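Home | Newsletter | Bench Notes | Parts | Back Issues | Contact

Bench Notes: Finger pads and screws on the Prostau hand grippers

The Leldale set of hand-held grippers has now passed 2,100 recorded grasps per unit since the last service. Two units came back to the Pitley bench in December with the same complaint: thin packages slipped out during the lift. Both had glazed pads. The springs and the slide were within limits and were left alone.

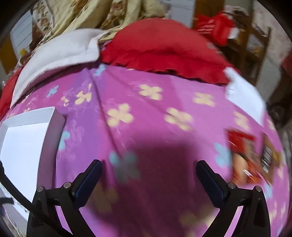
Pad service starts with the fingers fully open. Clean both faces with a lint-free cloth and alcohol, let them dry, and check the texture under a side light. Replace pads in pairs, even if only one is worn. The navy pads sit at the fingertips and must face each other squarely; a twisted pad will touch a flat snack package on one edge only and drag it across a bedsheet. Next, check the silver screws in the finger bodies, two per finger. Back each one out, clean the thread, apply a small drop of medium threadlocker and tighten to the value on the service card. Do not tighten one screw fully before its neighbor is seated.

Route the cable with enough slack for full wrist rotation, then secure it at the handle. A cable under tension pulls the lens out of line before it fails electrically.

After reassembly, run 20 open-close cycles by hand and repeat the width calibration. Units 66 and 147 are done. Pad stock is at Coelho, shelf by the door.

Jaanus Kairys

Comments (3)

mtb_pitley: Does the threadlocker attack the black plastic? We had crazing on an older set.

J. Kairys: It can. Put it on the screw, wipe off the excess, keep it off the finger.

Rosa D.: Calibration failed twice on mine until I redid it with the new pads fully pressed down. Worth adding to the card.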